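Speaker notes — Folding textiles without a table
Flondorstead facilities day, Oct 20, 2023
Slot 4, after the Miltum linen room talk

Slide 1. Title

Leave up while people sit down. Say that the talk covers small textiles only: towels, cloths, shirts. Sheets are handled in a separate session and I will not take questions on them.

Slide 2. Scope

The Harach site has no folding table on the ground floor. Items come back from the laundry in mixed bags and get folded on whatever flat surface is near the door. In practice that means the seating. The procedure was written around this constraint and should be read that way. If your building has a table, use the table, and take from this only the sections on sorting and stack order.

Usable depth on a seat cushion is less than people expect. The backrest takes away the rear, and the front edge curves down. Ask the room to picture a surface 700 mm wide and then to take off a margin on each side. A bath towel will not open out on that. A hand towel will, if it goes down with the long side across.

Slide 3. Surface

Smooth upholstery is easier to wipe than woven upholstery, and it does not shed onto light colors. The drawback is low friction. The bottom layer slides when the top layer is pulled, so the near edge has to be held with one hand while the other does the work. A fuzzy cloth behaves better than a flat-weave one here.

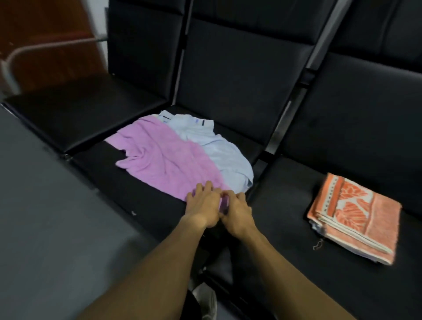 Fig. 1. Pink-lilac cloth on the middle seat, near edge gathered; light-blue garment behind it.

Points to make on Fig. 1. Spread palm on one side, pinch grip on the other. The flat hand anchors and the pinching hand finds the edge. Mention that a garment and a cloth on the same cushion is a sorting fault under our procedure. Garments get pulled out before any folding starts. A collar needs its own fold and breaks the rhythm of the towels.

Pause here. Someone usually asks about hangers. Answer: out of scope, see the Jalali handout, page two.

Slide 4. Sorting before folding

Sort by size first and color second. Most people do it the other way because color is what they notice. Color sorting gives you stacks that look tidy from the front and lean after six items, since the footprints differ.

Three zones on three seats: unfolded, working, finished. The finished zone may share a cushion with the working zone if it sits toward the back. It must never share with the unfolded zone. Mixed zones were the most common fault in the February review, which covered 805 items at Harach. Of those, 148 had to be refolded. Read both numbers slowly, they are on the slide.

Do not go into the cost calculation unless asked.

Slide 5. The fold

Sequence for a standard towel:

Lay flat, label down.
Bring the far edge to the near edge.
Smooth from the middle outward, once.
Fold in half across the width.
Fold in half again if the item is over 70 cm on the long side.

Then the corner check. Lift the folded edge and look at the layers. If they are out by more than a finger's width, open the last fold only. Do not shake the item out and start over, as this costs more time than it saves.
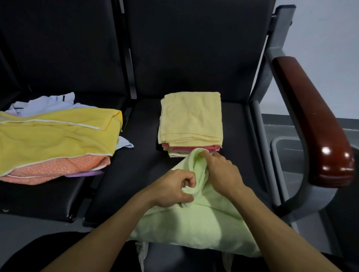

The lifting step is where the work slows down. New staff tend to hold the towel up by the gathered section and try to correct it in the air. Thick fabric will not line up in the air. Set it down, find two corners, and pull against the flat hand. With terry cloth, allow for the pile: the edge you feel is not quite the edge of the weave.

If there is time, demonstrate with the sample towel from the box. Stand to the left of the screen or the back rows see nothing.

Slide 6. Stack order

Heaviest at the bottom. Folded edge to the front, open edges to the back. Frayed items go in the stack like the others and are pulled at the shelf, where the light is better. Pulling them during folding interrupts the sequence, and at Harach the pulled items ended up back in the unfolded pile.

Trim and borders: decide once whether the border shows and keep to it through the whole stack. We show it. Miltum does not. Either is acceptable, but the two sites exchange stock, and the mixed stacks look careless on a shelf.

Height limit is the top of the first backrest seam or the point where the stack moves when touched, whichever comes first. On soft cushions it is nearly always the second.

Slide 7. Posture

Keep this short. Seat height is too low for standing work. Sit on a stool facing the row, knees apart, forearms angled in from both sides. Change the working seat when the reach gets long. Do not twist to the finished zone with a full stack — carry it when you stand up.

Slide 8. Open items

Bath towels: still no agreed method on seating. Current advice is to fold in the air to half size first and accept a poorer edge.

Shirts: draft only. Circulating after the Jalali revision.

Bag sizes: waiting on Flondorstead purchasing.

Questions. Five minutes, hard stop, the room is booked after us.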